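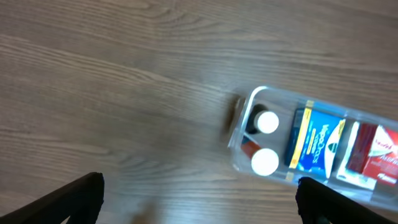 Kutura: medicine tray notes

Hi, I'm Ilaria Orlandini, and I keep these notes on packing small pharmacy stuff into clear trays. Version 7, with 135 clips so far. Boxes and bottles both count as items.
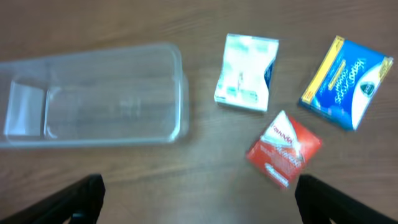 Condition of the boxes

I leave crumpled cartons in, bent corners and all, so please don't filter them out!
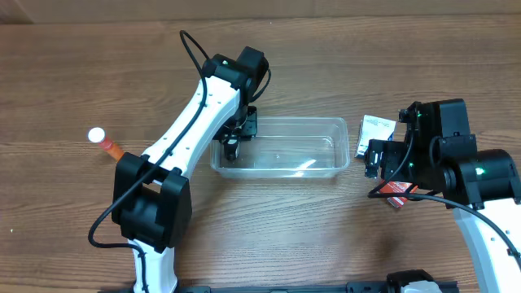 My labels only cover what's inside the tray when a clip ends. Anything left on the table, like the orange marker or tube with the white cap, gets no label (I may add one in October).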